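Review: Penner 2, grasp planning software for bin picking

Reviewed on version 2.6, Linux workstation, one arm, one gripper

I've had Penner 2 running on our cell since November and I keep finding excuses to go back and play with it. It's the motion and grasp planner from Inora, sold on its own or bundled with their camera driver, and it sits between your perception stack and your arm controller. You feed it a point cloud and a model of the bin, and it hands back a ranked list of grasps with a full trajectory for each one.

Setup took me an afternoon. The bin wizard is lovely: you touch the tool to the four top corners, type in the depth, and it builds the collision model for you, sloping walls included. I'd been using Prallero for years and had to draw every wall by hand in a text file, so this felt like a holiday!

The part I like best is the wall margin. Most planners give you one number for the whole bin. Penner lets you set it per wall and per approach angle, and it shades the bad zones in the viewer as you drag the slider. I found out in ten minutes that my old setup had been throwing away perfectly good grasps near the front slope.
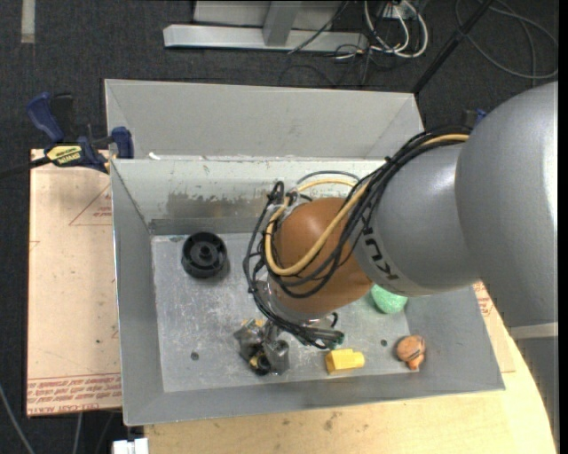
Cable handling is new in this version too. You describe the bundle as a chain of soft capsules hung off the wrist, and the planner charges a cost for twisting it. It won't stop you from doing something silly (it's a cost, so a tempting enough grasp can still win), but my wrist rotations got a lot calmer once I turned it up past the default. I'd love a way to record the cable shape from a real move. For now you guess, run, and guess again.

Speed is great. Planning used to be the slow step for me and now the camera is. I ran 3110 pick attempts over the test, all on mixed odds and ends with no CAD models, and the median plan came back in 26 milliseconds. The first plan after a restart is much slower while it warms its cache, so send it a dummy request before you start timing anything.

A few gripes. The log viewer only keeps the last 50 plans – fine for a demo, hopeless if you want to know what went wrong overnight. I export to Civier for that, and the plugin works, though it drops the grasp scores if you rename a gripper halfway through. Shiny bare metal still gives it noisy clouds to chew on, and the built-in filter is too eager with small parts lying against a wall. I switched it off and wrote my own. The Python bindings made that easy, and the docs for them are clear, with samples that run as written.

Would I buy it again? Yes, and I'd skip the camera bundle if you already have a driver you trust. The license is per arm and moves between machines without a support ticket.

Rating: 4.5 out of 5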